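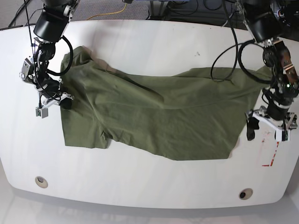 Os dois braços da Kurnum sobre a camiseta verde-oliva, na mesa de demonstração.

Dia aberto da Kurnum

O dia aberto da Kurnum é a visita anual ao laboratório de manipulação de tecidos da empresa, e eu já vou avisando que sou fã! A edição de que trato neste verbete recebeu 594 visitantes, divididos em grupos de 29 (o meu chegou atrasado, culpa do café). O programa que comanda os braços chama-se Numura e foi escrito pela equipe de Adelino Paiva, que passou a tarde respondendo a perguntas sobre meias.

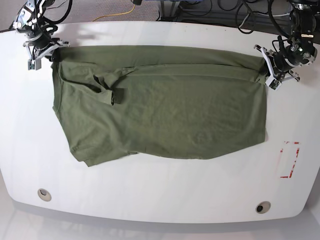
A dobra de roupa parece coisa boba até a gente ver uma máquina às voltas com uma manga – pano não tem forma fixa, e cada camiseta cai na mesa de um jeito. Stavros Yordanov, meu guia, contou que o arquivo do projeto guarda 3.673 tentativas, e eu quis saber de todas.

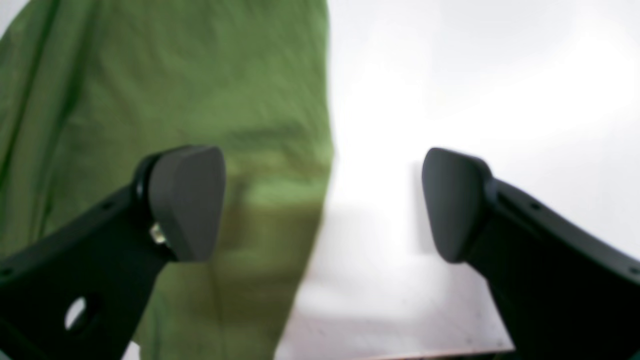 Milov, 12 de setembro de 2024
Na sala ao lado ficava a mostra Tsuji, com as garras antigas em vitrines. Gostei mais da mesa, claro, e voltei para lá duas vezes. A próxima edição está prevista para julho, com inscrição gratuita.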